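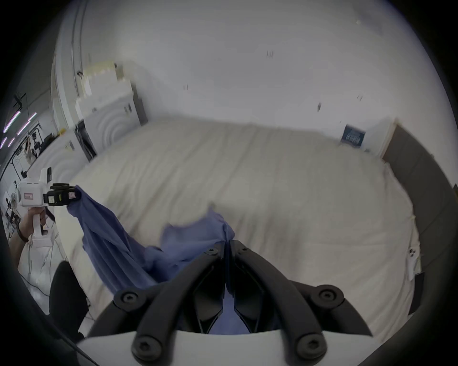

Sze-wing Shek
Blogger and keeper of the quote notebooks

I have been copying other people's sentences into notebooks since I was in high school, and this summer I finally sat down and numbered them. There are 315. I had guessed something closer to 1,000, which tells you how much fuller a shelf of notebooks feels than it is!

The early ones are embarrassing, mostly lines about destiny and the sea. Then I went to work on a small-town paper, the Kuo Courier, and the notebooks changed. My editor there, Krishnamoorthy Lobo, had a way of talking that I started writing down on the backs of envelopes. "Call the person who's annoyed with you first" was one of his. Another was "If you can't say it to your aunt, you don't understand it yet." I must have repeated that one to every intern I ever met (and to my aunt, who was not impressed).

What I noticed in numbering them all is how few

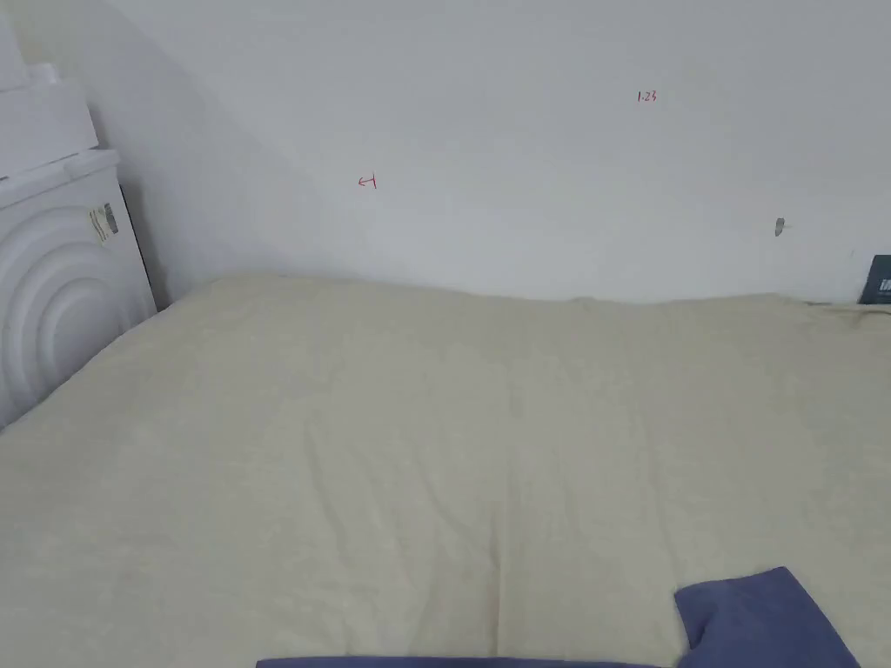
of the lines I saved came from anyone well known. I went through with a pencil and put a small star next to the ones from people I had met, and there were 152 stars. Neighbors, a bus driver, two dentists. The famous ones I had mostly picked up secondhand, off calendars and out of speeches, and when I tried to find where they were first said I got stuck again and again. I spent most of one evening in August on a single sentence about newspapers and got nowhere with it – I had three different names for it by bedtime, and I still like the sentence.

So I have made a rule for the new notebook. Every line gets a name, a place and where I heard or read it, and if I don't know, I write "don't know" next to it.
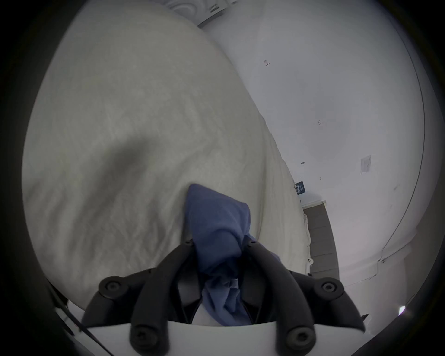 Posted by Sze-wing Shek on 14 October 2019

A few of you asked for more of Krishnamoorthy's, so I'll type up a page of them next time. He has read them over and disputes two. One of those he says was his mother's, and I've changed the name beside it.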